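This site uses cookies to remember your language and display settings. Accept | Manage preferences

Dust and fiber in small archives: what we measured and what we changed
Speaker notes, afternoon session, 2:10 p.m.
Posted in June by Raluca Costache

Opening

Start with the building. The Matei reading room is on the ground floor, with two doors to the street and a third into the stack. The stack has its own air supply. The reading room shares one with the lobby. Most of what follows comes from that one fact.

Say early that the talk covers settled dust only. Airborne counts were taken by a contractor and are in the handout, table 2. Do not go into them unless someone asks.

Method

Glass slides were laid flat on shelves and work tables and collected after 8 weeks. Each slide was scored for area covered, under the same lamp and at the same magnification. Slides disturbed by cleaning were dropped from the set. After dropping those we had 522 slides, which is enough to compare rooms and not enough to compare single shelves. Agnes Tennant will say this more firmly in her part.

Scoring was done twice, by different readers. Where the two scores differed by more than 10 percent of the slide area, a third reader decided. Mention that the third reader did not see the first two scores.

Surfaces

Dark textiles are the usual choice under light-colored documents, for contrast. They are also the surface on which dust is easiest to see and hardest to remove. Pale flecks sit down in the texture, and a dry cloth tends to spread them into streaks. Scuffs add to the problem: from reading distance a scuff and a patch of dust look much the same. 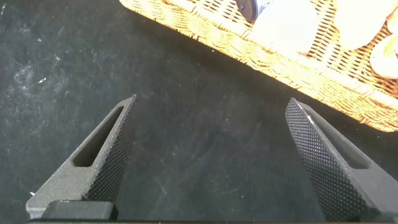 Raluca Costache
Preventive Conservation Lead, Stinda Regional Archive

Point out that the marks are uneven. A single score for a mat hides this, so we now divide each mat into quarters and score them separately. Light from one side makes the difference between quarters look larger than it is — take two readings, turning the mat between them.

Lint is a separate matter. New felt sheds. We brushed new mats outdoors before first use and still found mat fiber on slides from the same table. Paraschiva Avram compared fibers under the microscope and matched most of the dark ones to the mats.

Results

Go to the bar chart. Reading room tables scored highest, then the lobby cases, then the stack. Open shelves near the street doors were worse than closed cabinets in the same room. Height made little difference below shoulder level. Top shelves were clearly worse, and they were also the ones cleaned least often, so the two causes can't be separated with our data.

What we changed

Door mats were lengthened on the street side. Table mats are vacuumed through a screen at low suction before opening. The Jullel boxes on the top shelves got lids. Hollis Kapoor has the costs if anyone wants them; the lids were the largest item.

We did not change the air supply. The estimate is with the building owner.

Questions likely to come up

Foam instead of felt: not tested. Wet cleaning of mats: tested on spare pieces, stopped when they shrank. Slide supply: we bought boxes of 100 and any plain microscope slide will do.

Hand over to Agnes.

Contact: Stinda Regional Archive, Conservation Section | © Stinda Regional Archive | Back to top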